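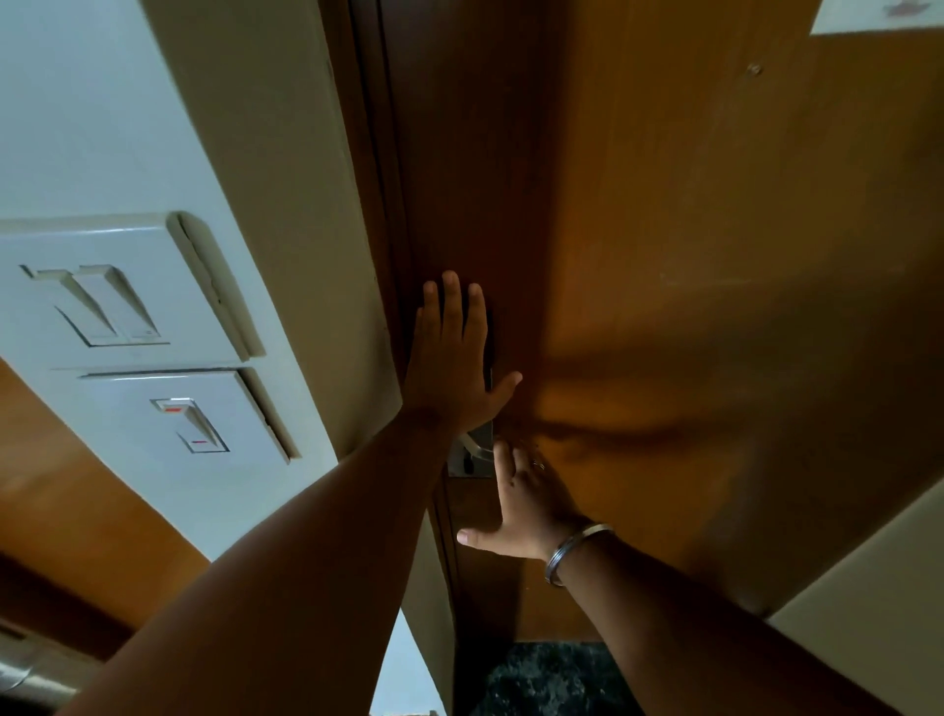

## 4. Türdrücker und Langschild: prüfen, nachziehen, einstellen

Jetzt kommt der Teil, auf den wir uns beim Schreiben am meisten gefreut haben! Eine Holztür, die nach Jahren wieder satt ins Schloss fällt und deren Drücker von allein in die Waagerechte zurückspringt, macht jeden Tag Freude (wirklich jeden, man geht ja ständig durch). Und der Aufwand ist klein: ein ruhiger Nachmittag reicht für mehrere Türen.

Der Abschnitt gilt für Innentüren aus Holz mit Metalldrücker auf rechteckigem Langschild. Für Drücker auf runden Rosetten bitte in Abschnitt 5 weiterlesen, dort sitzen die Schrauben anders.

### 4.1 Was bereitliegen sollte

- Kreuzschlitzschraubendreher, mittlere Größe
- Innensechskantschlüssel für die Madenschraube im Drücker
- weicher Bleistift und ein Streifen Malerkrepp
- Beschlagset Vusum mit Gleitring, Rückholfeder und zwei Ersatzschrauben
- Pflegewachs Cloduditz, dazu ein fusselfreies Tuch
- Türkeil

**Vorsicht:** Ringe, Armreifen und Uhren vor der Arbeit ablegen. Metallschmuck hinterlässt auf einer lackierten oder gewachsten Fläche schnell Kratzer, und an der Türkante kann man damit hängen bleiben.

### 4.2 Den Sitz der Tür mit den Händen prüfen

Bevor irgendetwas aufgeschraubt wird, erst fühlen. Die Hände verraten hier mehr als jede Wasserwaage!

1. Die Tür schließen, bis die Falle hörbar einrastet.
2. Eine Hand flach knapp oberhalb des Drückers auf das Türblatt legen, Finger gespreizt.
3. Die andere Hand unterhalb des Drückers auflegen, ebenfalls flach.
4. Mit beiden Händen gleichmäßig drücken und wieder nachlassen. Den Drücker dabei nicht bewegen.
5. Auf das Spiel achten. Ein leichtes, weiches Nachgeben ist in Ordnung. Klappert es, sitzt das Schließblech zu weit vom Falz entfernt, weiter mit 4.4.
6. Den Druck nun abwechselnd oben und unten ausüben. Gibt die Tür nur an einer Stelle nach, die Stelle mit einem Stück Krepp markieren.

> **Hinweis:** Die Finger gehören auf die Fläche, nie in den Spalt zwischen Türblatt und Zarge. Sind Kinder im Haus, bitte kurz Bescheid sagen, dass an der Tür gearbeitet wird.

### 4.3 Langschild lösen und Feder tauschen

1. Tür öffnen und mit dem Keil sichern.
2. Madenschraube am Drückerhals lösen, sie muss nicht ganz heraus. Den Drücker gerade abziehen.
3. Die Umrisse des Langschilds mit Bleistift ganz zart anzeichnen. So kommt es später wieder genau an seinen Platz.
4. Schildschrauben herausdrehen und beide Schilder abnehmen. Sitzt ein Schild im alten Lack fest, den Rand mit einem stumpfen Holzspatel lösen, niemals mit der Klinge des Schraubendrehers.
5. Alte Feder und Gleitring entnehmen. Wer mag, schaut sich den Abrieb einmal in Ruhe an, ein bisschen Technikgeschichte im eigenen Flur!
6. Den Vusum-Gleitring mit der glatten Seite nach außen einsetzen, dann die Feder einhängen. Das kurze Ende zeigt nach oben.
7. Schilder anlegen, Schrauben zunächst nur handwarm andrehen, Drücker aufstecken und mehrmals betätigen. Erst wenn nichts schleift, alles festziehen.

**Vorsicht:** Keinen Akkuschrauber verwenden. Die Gewindehülsen sind weich und reißen schnell aus.

### 4.4 Schließblech nachstellen

1. Beide Schrauben des Schließblechs eine halbe Umdrehung lösen.
2. Das Blech in kleinen Schritten zum Falz schieben und nach jedem Schritt die Tür schließen.
3. Handprobe aus 4.2 wiederholen.
4. Passt der Sitz, die Schrauben abwechselnd festziehen, damit sich das Blech nicht verdreht.

Reicht der Verstellweg nicht aus, hilft die Einlage Mets 408. Sie wird hinter das Blech gelegt und lässt sich mit einer kräftigen Haushaltsschere kürzen.

### 4.5 Holz rund um den Drücker auffrischen

Warme, orangebraune Holztöne danken einem die Pflege besonders. Gerade neben dem Drücker, wo täglich Hände hinfassen, wird die Maserung nach dem Wachsen wieder herrlich lebendig.

1. Fläche mit einem nebelfeuchten Tuch abwischen und trocknen lassen.
2. Schilder aus Papier und Aufkleber vorher abnehmen oder großzügig abkleben.
3. Wachs hauchdünn in Faserrichtung auftragen. Die Dose mit 200 ml reicht sehr weit, also bitte sparsam!
4. Nach 6 Stunden mit sauberem Tuch auspolieren.
5. Die Tür 24 Stunden lang möglichst nur am Drücker anfassen.

> **Hinweis:** Lichtschalter neben der Zarge nur trocken abwischen. Weder Wachs noch Wasser darf an die Wippen oder hinter den Rahmen gelangen.

### 4.6 Wenn es noch hakt

| Beobachtung | Abhilfe |
|---|---|
| Drücker hängt leicht nach unten | Feder prüfen, kurzes Ende muss oben liegen |
| Drücker geht schwer | Schildschrauben etwas lösen, Schild neu ausrichten |
| Tür klappert nur oben | Oberes Band nach Abschnitt 3 einstellen |
| Falle rastet nicht ein | Schließblech zurückschieben, Einlage entfernen |

Ersatzfedern gibt es einzeln bei Fladness, bitte die Schildbreite angeben.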